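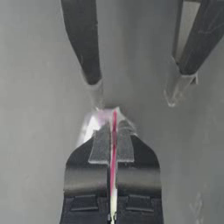 The factory in Trodville closed in July, and my uncle came home with one box. Inside was a pair of work gloves, a cup from Lo Presti, where everybody ate lunch, and a black thing with a thin red stripe down the middle.

"What is it for?" I asked him.

"I don't know," he said. "I packed 40 of them every hour and I never asked."

He put it on the shelf next to the radio. My aunt wanted to throw it away. She said it looked like the nose of an angry animal. But she dusted it each week, and she always put it back with the stripe facing the room.

In winter a man came from Grostbridge to buy our old stove. He paid, he drank his coffee, and then he saw the shelf. He stood up very slowly.

"My mother had this on her boat," he said. "The same red line. She held it when the water was bad."

"What is it for?" asked my uncle.

The man thought for a long time. "She never told me. I was small, and I believed it was for holding."

My uncle took the thing down and gave it to him. The man turned it in his hands, he looked at the pointed end, and he closed his fingers around it. Then he gave it back. He said that his mother's one was lost near Surketti, with the boat, and he did not want another one.

After he left with the stove, the kitchen was cold and there was a clean square on the floor. My uncle sat beside it until supper with the black thing on his knees. My aunt set the plates around him and did not ask him to move.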